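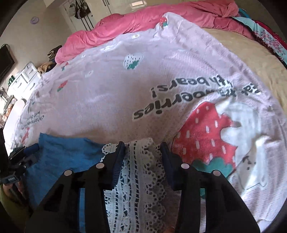 Opening Events and First-Month Trade in Small Shops: The Case of Emonden High Street

Group report, Local Business Module
Lamduan Suwannarat, Esi Ankrah, Lăcrămioara Coman
Submitted November 5, 2024

1. Background

Emonden traders' association offers new members a short opening event, listed in its newsletter and attended by other members. The fee is included in the first year's subscription. The association does not record whether the event has any effect on trade. This report looks at two shops that joined in April: Norkeo, a home textiles shop, and Raju, a stationer. Norkeo held an opening event. Raju declined one and opened without notice.

2. Method

Both owners gave us their till totals by day for the first four weeks. Totals are numbers of sales, not takings, as Raju's owner did not wish to share takings. We also left a one-page questionnaire at each counter. It asked how the customer had heard of the shop and whether they lived in Emonden. We printed 100 copies, split equally. Completed forms came to 45, of which the larger part were from Norkeo.

Wulan Sinaga of the traders' association was interviewed by telephone. Notes were typed up the same evening and sent to her for correction.

3. Results

Norkeo recorded 627 sales over the four weeks. The opening day was the busiest, and the second week was the weakest. Trade in weeks three and four was level. Raju started lower and rose slightly each week. By week four the daily totals of the two shops were close.

On the questionnaire, Norkeo customers most often gave "newsletter" or "told by a friend". Raju customers most often gave "walking past". Three forms had this question left blank and were excluded from Table 2.

4. Discussion

The event appears to move some sales forward to the first day. We found no clear sign that it raises trade after the second week. Ms Sinaga's view is that the main benefit is contact between members, for example Norkeo's later agreement to buy its price tickets through Sturnier, another member. Our data cannot test this.

5. Limitations

Two shops selling different goods are not a matched pair. Raju is also nearer the bus station. The questionnaires were filled in by customers who chose to do so, and staff at Raju moved the box behind the till in week three.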